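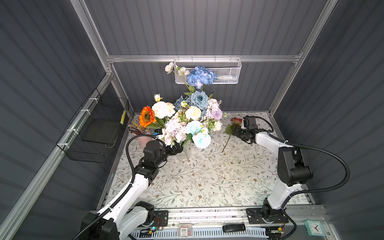 Cell 2 with the bouquet set-up on the table. Left gripper at the stems, right gripper going for the gerbera.

January 17, 2021
Skakivdale workshop, Otum cell 2

In on my own for most of the day, Agnese joined from lunch until four. Purpose was to get the right arm back to a state where we can leave it running with the flower set, and to write down how the cell is set up now, as the sheet on the door is out of date.

State on arrival. The log from the last December session ended with the right arm stopping on a following error at the wrist. It happened twice with the forearm upright and the elbow bent over to the left, and never in any other pose. The left arm had no faults in the log.

Power up was normal. Both arms homed. Green LED came on at the left base board, steady, no flicker when I wiggled the red wires. I have wiggled them on purpose each time since we re-crimped them and will stop doing so after this entry.

Base bolts. Checked both bases against the rail with the torque wrench. Left base plate fine, nothing moved. On the right bracket the rear inner bolt turned a little before the wrench clicked. Took it out, cleaned the thread, put it back with fresh threadlocker, and then went round the others in the same order as on the sheet. The slots in the left plate still make it possible to put that arm back slightly skewed, so I scribed a line on the rail along its inner edge. If the line and the plate don't agree, re-run the base calibration before anything else.

Conduit, right arm. I think this was the real trouble. The big loop goes out towards the right wall and back down, and with the elbow high it was pulling at the wrist end. The clamp at the forearm had crept towards the elbow, which left too little slack past the joint. Loosened the clamp, fed the conduit through and set it again. Free length from forearm clamp to gripper is now 138 mm, measured along the outside of the bend with the wrist straight. Please measure it the same way, as the inside of the bend gives a different figure and we have had that argument before.

With more slack at the wrist the loop at the shoulder gets smaller, so I ran the arm slowly to its far right limit and watched the wall panel. It clears. It brushes if you jog the base joint past the soft limit with the limits off, so don't do that.

Left conduit not touched. It comes off the shoulder, over the gripper housing and back down along the arm, and it has been like that since Koppel routed it. No wear on the ribs where it passes over the housing. Wiped it down.

Gripper pads. Right gripper pads had a shiny patch and some green residue, I assume dye off the artificial stems. Cleaned with alcohol wipes and the patch stayed shiny. Fitted the new Juneck pads on the right side only. Left pads still have their grain, kept them. The old right pads are in a bag in the spares drawer, marked, and should not go back on anything.

Close force on the right was set at the value for the hard pads. Brought it down in steps until the gerbera stem slipped, then back up by two steps. Same on the left, for the bouquet stems, where it matters more that we don't drag the vase along. The vase is glass and sits on cloth, so it slides a bit before it tips, but I would like it to do neither.

Cloth. The tablecloth has to be flat and pulled tight at the back. A ridge under the vase is enough to change how it stands and the taught height at the stems is then off. I clip the cloth first, smooth it from the rail towards the back wall, and put the vase on last.

Table layout as left tonight:
Vase with the full bouquet in the middle, orange sunflower to the left, lavender chrysanthemum to the right.
Pink cup with the pencils just left of the bouquet.
Gerbera lying on the cloth in front of the right arm, head towards the gripper, stem down to the left.
White basket on the back crossbar with the blue hydrangea and the two white flowers.
Black basket on the left rail with the flat tray.

The black basket is still held on with zip ties. I tugged at it and it is firm, but it is on the list to replace them with proper brackets. The small parts box should live somewhere other than the front rail between the bases. Agnese agrees. The same goes for anything else that ends up there, as the left forearm passes low over that stretch during homing.

Test runs. First a dry run on both arms with the speed override down, no flowers gripped, only the approach moves. No error. Then the wrist test on the right arm, which is the elbow-high pose that used to fault, 200 cycles. Started it before lunch and stayed beside it for the first 16, then watched from the bench. No following error in the whole run. Wrist motor was warm at the end but I could keep a hand on it.

After that the two arms together. The left goes to the stems just above the vase, while the right takes the gerbera off the cloth. On the first attempt the left fingers came in too low and touched the glass. Raised the left approach point slightly and re-taught it with the bouquet in place – the leaves get in the way if you teach it on the bare vase and add the flowers later. After the change the fingers met the stems cleanly each time.

The right arm missed the gerbera once, closing in front of the stem. Agnese thought the pads, I thought the calibration. We put the old tool offset and the new one side by side and she was right, the Juneck pads are thicker than the old ones and I hadn't entered it. Corrected in the tool file, saved as the current version, the previous one kept with its old name. No misses after that.

Agnese Vanags also had a look at the right base electronics board. One connector was seated but the latch wasn't over. Pushed home. It may have played a part in December, no way to tell now. She would like a latch check added to the weekly round and I have put it in.

Weekly round, new order:
Base bolts, both sides, then scribe line on the left.
Connector latches at both boards.
Conduit clamps, then free length at the right wrist.
Pads, wipe and look at the grain.
Vent panel along the bottom, vacuum the slots.
Home both arms, watch the left forearm over the rail.

Vacuumed the vent panel today. More fluff than expected, mostly off the tablecloth.

Still open:
Brackets for the black basket.
Second set of Juneck pads for the left arm, to be ordered.
Ask Koppel whether the forearm clamp can be had with a rubber liner. If it creeps again I'll mark its position with paint pen in the meantime.
Door sheet to be reprinted with the list above.
Long run on both arms, to start once someone can be in the room for the first hour.

Arms parked, drives off, cell left powered for the boards. Key is back in the cabinet.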